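Papers > Team Sports > Ice Hockey > Line Changes in Amateur Play > 4. The long change

4. The long change

Anyone who has played in goal knows the feeling. It is the second period, the bench is now at the far end of the ice, and two tired defensemen start skating for it while the puck is still loose at center. We went into this part of the study hoping to put a number on that feeling, and we are delighted with how much the game sheets gave us.

The sample covers one season of play between the Trestdale and Fodholm clubs and the other sides in their division. All games were played in full-size rinks, the largest of which, at Fodholm, holds up to 700 people. We logged 2,805 line changes made while play was going on. Changes at a whistle were left out, as were changes during a power play, where the skaters on the ice are picked for other reasons. A change was marked "costly" if the other team got a shot on goal within ten seconds of the first skater reaching the bench.

By that rule, 418 changes were costly, and 151 of them came in the second period. That is a little more than a third, so the period does carry more than its share, though the gap is smaller than any of us had guessed! What we found much more exciting is who was changing. In the first and third periods the costly changes were spread fairly evenly over forwards and defensemen. In the second they leaned hard toward the defense pair, and most of all toward pairs where both skaters left together.

Teams had very different habits here. Asante, the youngest side in the division, almost never let both defensemen go at once in the middle period. The near-side player went first, the far-side player held the blue line until a fresh partner was over the boards, and only then did the second swap happen. It looks slow from the stands, but it works nicely on the sheet. Trestdale did the reverse for the first half of the season and then moved to the staggered change in November, which gave us a lovely (and completely unplanned) before-and-after within one roster. Their costly changes dropped, although they also met weaker teams in that stretch, and we have not tried to pull the two effects apart.

Times were entered in Arkitz, with one person calling the change and another keying it. Where the caller and the keyer disagreed on which skater touched the bench first, we went back to the game video. Overtime is not included in any of the counts above. We return to shift length in Section 5, where the same changes are sorted by how long the departing skater had been out.

Figure 4. Black garment in a clear plastic bag, and a water bottle, on a blue-covered table.

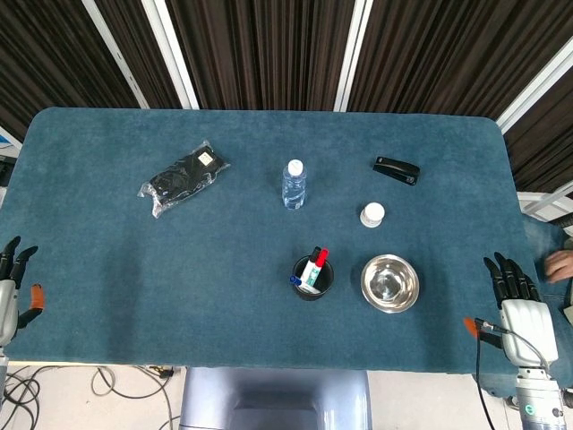
One reader of the draft asked whether the ten-second rule is fair to the second period, given that a skater coming off has farther to go and the rush may already be over by the time the first one touches the bench. Starting the clock when the skater turns for the bench, the same reader wrote, would probably make the long change look a good deal worse.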